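Give Plain HTML Forms Another Chance

I rebuilt the sign-up page for our little tool library in Graltville last July, and I have been happily boring my friends about form elements ever since. The old page pulled in 47 packages to collect a name, an email address and a choice of pickup day. The new one pulls in 3, and I have my eye on one of those!

What won me over was how much the browser already does. Put type="email" on a field and phones bring up the right keyboard. Add "required" and an empty box gets caught before anything is sent. The date picker I had been styling by hand (146 lines, most of them fighting each other) became a single input, and it speaks the visitor's own language and date order without my lifting a finger.

I know the complaints. The built-in error bubbles look different in every browser, and you can't style them much. Select menus were stubborn for years. A team building something like Nivell, with its nested order screens and live totals, will want a framework, and should have one. I use one myself at work on Sterari and I like it a lot.
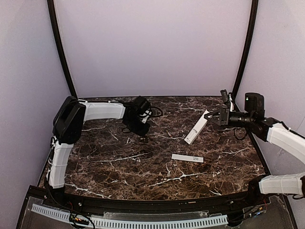 Two robot arms at a marble-patterned tabletop.

But most forms on the web are small! They ask for a few things and send them somewhere. For those, the plain version loads fast on a bad connection, works with a keyboard from the first minute, and still submits if a script fails to arrive. Password managers understand it too, and they were forever tripping over my old custom boxes.

The part I enjoy most is coming back to it. I opened the file again this week after months away and could read the whole thing, all 43 lines, before my coffee was ready. I changed a label, saved, and went on with my morning.

So if you have a contact page or an RSVP waiting to be built, try it with nothing but HTML first and see how far you get. Then add script where you miss something. My list so far has one item on it: a character counter for the comments box.

Posted 2025-03-21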